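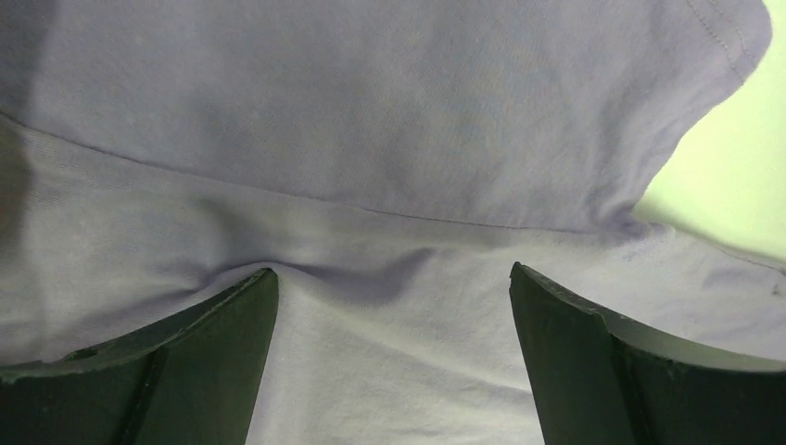

Sabina Wanigasekara has been letting commercial property for Liyanage since leaving college, and most of her week now goes on one site: Taltarero, a former bus depot being divided into small business units.

There will be 105 of them when the work finishes in December. The smallest suit a single trader with a van. The largest, at 3055 square feet, has its own loading door and is under offer.

"People ask about rent first and service charge second," she says. "I'd do it the other way round. The rent is on the board outside. The service charge is where tenants get caught."

At Taltarero the charge covers the yard, the lighting, drains and the gate. Business rates and insurance are separate, and she tells people so on the first phone call.

Leases run for six years with a break at three. Some applicants want shorter terms, and the owner, Tristeo, has agreed to look at those case by case – mostly for the units at the back, where the access road is narrow.

Parking has been the hardest part. Each unit gets two spaces and there is no overflow. "If you've got eight staff who all drive, it won't work for you, and I'd rather say that before you've paid a solicitor."

Dilruba Dewan, who handles planning for Tristeo, says an application for more spaces on the land by the canal has gone in. She would not guess at the outcome. "It's with the council. We've answered their questions about flooding and now we wait."

Viewings are by appointment, mornings only while the roofers are on site.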